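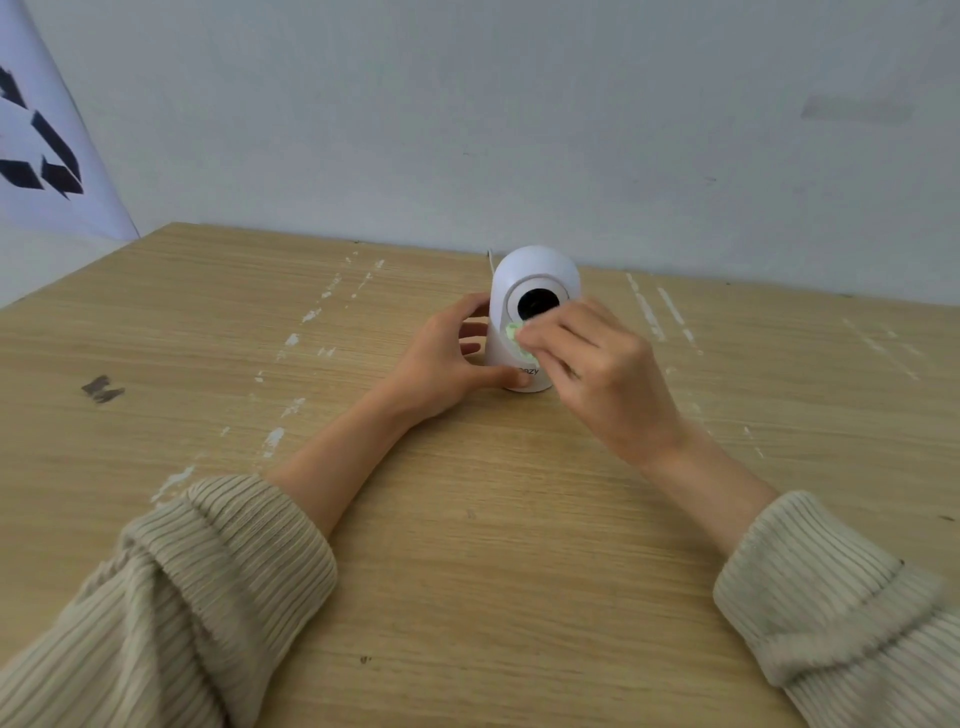
Six seconds is too long for one camera, a reader wrote under the June installment, and if the arm can't beat that I would like to know what I'm paying the subscription for.

I copied the comment into the evaluation file under External Expectations and left the status field open. The reader had a point about the subscription. The Binden kit was sold outright, but the motion library was leased from Bamunen by the month, and without the library the arm would do nothing except hold its home position and draw current.

My job at Trustthorpe was to review it. We published evaluations of maintenance equipment for people who managed small buildings: floor machines, filter sensors, gutter crawlers. The Binden was a tabletop arm for cleaning small electronics without taking them out of service. You put the device within reach, selected a category on the tablet, and clipped a cloth into the wrist. The arm steadied the device with one gripper and wiped it with the other. Rated life of a cloth was 2,000 strokes, which I could not confirm in the time allowed.

The procedure called for a human baseline. I did the baseline by hand before every block of trials, left hand on the base, cloth in the right, housing first and lens last. I used a security camera for most of it. It was a fair test article: curved everywhere, top-heavy, and easy to spin on a smooth surface if you pushed off center. I wrote down my times. They were not impressive, and they got worse in the afternoons.

The arm ran 70 trials on the camera in the first block. It tipped the camera once, on trial nine, and set it upright again without being asked. It left lint on the lens twice. Coverage, measured with the fluorescent powder we used for all wiping products, was better than mine on the back of the housing and worse around the cable. I had expected that. Cables were hard for everything we reviewed.

What I had not expected was the stroke at the end.

On every trial, after the lens was done and the cycle counter had already advanced, the arm went back and touched the cloth to a spot just under the lens. It held the cloth there for a little over a second and then lifted away. The powder showed nothing at that spot. There had been nothing on it before the stroke and there was nothing on it after. I moved the camera to the other end of the table and rotated it. The arm found the spot again.

I filed a support ticket describing it as a redundant terminal contact. Bamunen answered the same day. The reply said that motions in the library were learned from recorded demonstrations by skilled workers and that minor stylistic features could be inherited. It asked whether the feature affected cleaning performance. I said it added one second to the cycle. They asked whether I would classify the severity as low, and I said I would.

The library came with a viewer. I had skipped it in the setup stage because our readers would have no use for it, but the manual gave it a full chapter, and the evaluation template had a section for software that I had to put something in. The small-electronics category held 1,072 demonstrations. Each one played as a pair of gray hands, stripped of everything but the joints, moving around a gray shape that stood for the device. No faces, no rooms, no sound. You could sort by duration, by object type, or by contributor, and contributors were listed by number.

I sorted by contributor and watched at four times normal speed.

Most of them were what you would expect. Contributor 3 was fast and pressed too hard. Contributor 11 folded the cloth between strokes. Contributor 8 had a slight tremor that the arm had apparently been told to ignore. Contributor 14 did nearly a third of the whole category and was the best of them by a wide margin: low force, no wasted travel, the steadying hand placed so that the object never moved. At the end of each demonstration the gray right hand went back, touched a spot on the front, and stayed there.

I slowed the playback to normal. Then I looked at the object type, which I should have done first. It was in the cameras, the smoke detectors, and the thermostats. It was also in the baby monitors, where the spot fell on the speaker.

I checked the dates. The earliest files from contributor 14 did not have it. The hand finished the last surface and dropped out of range, as the others did. Somewhere in the second week the touch appeared, short at first, and after that it was in every file. I plotted the hold time against the session number. The line went up and then it went flat. I deleted the plot, since there was no place for it in the template, and then I made it again and saved it under my own initials.

There were ordinary explanations. The recording rig might have needed a pause to detect the end of a session. I tested that against the other contributors and it did not hold up. A supervisor might have asked for it, or a real device might have had a button there, an indicator that had to be checked with a fingertip. Mac an tSaoi, the outfit that had run the recording sessions under contract, had an address and a general inbox. I wrote to the inbox and asked if demonstrators had been given instructions about a closing contact.

The answer came with a copy of the instruction sheet. It fit on one page. Clean all reachable surfaces. Do not leave the marked area of the table. Return hands to rest. The cover note said that contributor records had been separated from the recordings when the contract closed and that this could not be reversed, for reasons of privacy. It added that contributor 14 had been paid in full, which I had not asked.

I ran the second block. I timed the hold on every trial and it was consistent to within a hundredth of a second, which is a good figure for an arm at this price and which I reported. The software offered a smoothing setting that removed any contact with no measured effect on the surface. I turned it on for ten trials. The closing stroke went away and the cycle time dropped below the six seconds the reader had complained about. Coverage fell slightly on the front of the housing. I repeated it with a new cloth and got the same result. With smoothing on, the arm no longer slowed as it came around the lens. I assume the model had learned to slow down there in order to arrive at the spot gently, and had no reason to slow down once the spot was gone.

I noted this under Known Interactions and recommended that smoothing be left off for optical devices.

Before the last block I did the human baseline again. Base steadied, housing, rim, lens. I put the cloth down and stopped the clock, and the time was a second longer than my average. I checked the clock against the one on the tablet. They agreed. I did the baseline over. On the second attempt I paid attention to my right hand, and the time came back into range, and I recorded both values because the procedure says that both values are recorded.

The evaluation went up on Jul 11, 2026. We gave the Binden a favorable rating for offices with more than a few fixed devices, a neutral one for homes, and a warning about cables. In the section on cycle time I gave the figure with smoothing and the figure without. The reader from June replied that the lower figure was the one that should have gone in the headline.

The review unit was due back at Bamunen with its accessories. The packing list called for the arm to be cycled once before shipment to seat the wrist. I selected the camera, with smoothing off, and clipped in a cloth. When the counter advanced I left the power on until the arm was done, then shut it down at the switch and started looking for the foam inserts. One of them had gone missing. I put it on the return form as a shortage.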